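Revdale School Meals and Attendance Records

README for the combined release, August 2023

What this is

Daily attendance and lunch counts for public schools in the Revdale district, joined by school and date. The district publishes the two series separately and in different layouts. This release puts them in one table so that people looking at closures, absences or the lunch program don't have to repeat the matching work.

The records cover three full school years. There is one row per school per school day. Weekends, district holidays and summer sessions are left out.

Files

attendance_meals.csv — the main table
schools.csv — one row per school, with name, level, opening year and neighborhood
closures.csv — one row per closure notice, full or partial
changes.txt — corrections made after the first release

All files are UTF-8, comma separated, with a header row. Dates are year-month-day. Empty cells mean the value was not reported. A zero means the school reported zero, and the two should not be treated alike.

Columns in attendance_meals.csv

school_id: district code, kept as text because some codes begin with a zero
date: the school day
enrolled: students on the roll that morning
present: students marked present at first bell
remote: students marked as attending from home
lunch_served: lunches handed out, all price categories together
lunch_form: hot, bagged, pickup or none
status: open, partial or closed
source_flag: A for the attendance office, K for the kitchen log, B for both

Where the numbers come from

Attendance was taken from the district's nightly export. Lunch counts came from kitchen logs, which were kept on paper at Plastden Elementary and Sugden Middle until March of the second year and were typed in by hand. Zdzisław Malinowski did the typing and the first check. A second pass compared 300 of the typed pages against the scans, and the differences are listed in changes.txt.
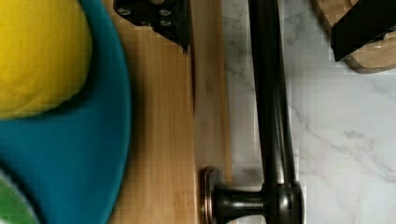

Lunch counts are per meal handed over at the counter. The kitchens do not record what was taken or eaten, and no column in this release should be read that way. A full lunch, a second helping that was rung up, and a student who took only milk can all add one to lunch_served, depending on the school. Dishes are not tracked either, so a blue plate like the one on the cutting board has no row of its own, and whether it went out full or came back full is outside what the logs can tell you. If you need consumption, you need a plate waste study, and the district has not run one in these years.

Known problems

Partial closures are coded by hand. When a single grade was sent home, some principals filed a notice and some did not. In closures.csv the field "scope" is copied from the notice as written, so the same situation can appear as "grade," "class" or "partial." We left the wording alone.

Irnow High changed its first bell during the second year. Students who arrived between the old and new times were marked absent for several days before the system was updated. Those rows carry a note in changes.txt and have not been adjusted.

On pickup days, families could collect lunches for more than one child at any open site. The count is filed under the site, so lunch_served can be higher than enrolled. Please don't drop these rows as errors. Filter on lunch_form if they get in your way.

Rows where present plus remote is greater than enrolled do exist. Most are transfers entered a day late.

Privacy

No student-level records are included. Any count below ten has been blanked in the present and remote columns, and schools with fewer than 40 students enrolled were removed from the release — this affects two small programs, both listed in schools.csv with no matching rows in the main table.

Suggested use

Use rates with care at small schools. A school with 90 students moves more than one percentage point when a single student stays home, and a school with 700 barely moves at all. For district totals, sum the counts first and divide afterward.

Comparing lunch counts across years also needs some care. The price rules changed between the first and second year, and the number of students taking a school lunch changed with them.

Corrections

Send corrections with the school_id, the date and a copy of the page or notice if you have one. Fixes go into the next release and are logged in changes.txt with the old and new values. Earlier releases stay available under their own version numbers.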